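Slide 1. Say hello, thank the folks at Bosambridge for the room, then get going.

I want to talk about patience today – ours, mostly. When we started Pristance we thought the clever part would be the learning. We spent far more of our time deciding how a person should show the task. Mention the 925 demonstrations and let that number sit for a second. Of those, 228 went in the bin, and I learned more from the bin than from the rest.

Slide 2. The plug task, with the hand-held grippers. 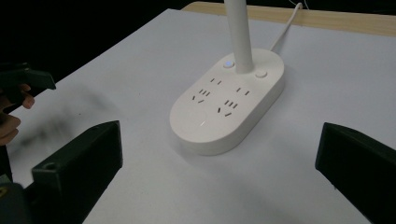

How long does a new person need before their demonstrations are worth keeping?
Plan on 38 practice tries, and don't save any of them. People rush at first, and the robot will happily learn the rushing too.

Slide 3. Slow down here, this is the bit I love. Showing by hand lets you feel the push when a plug meets a socket, and by remote control you mostly lose that. I still reach for remote control when the arm's own limits matter. Tell the Potgieter story if there's time (keep it short this time!).

Slide 4. Two hands on one job.

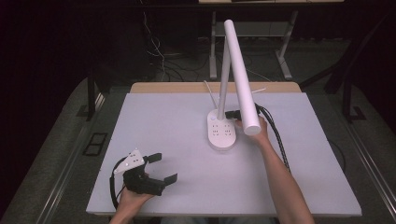
Niltedex wrote back after the dry run that we should stop mixing bare-hand work and gripper work in the same set, or at least label which is which. Fair point, and I took it. We relabeled 14 sessions over a long August afternoon.

Slide 5. Questions. Leave the contact page up.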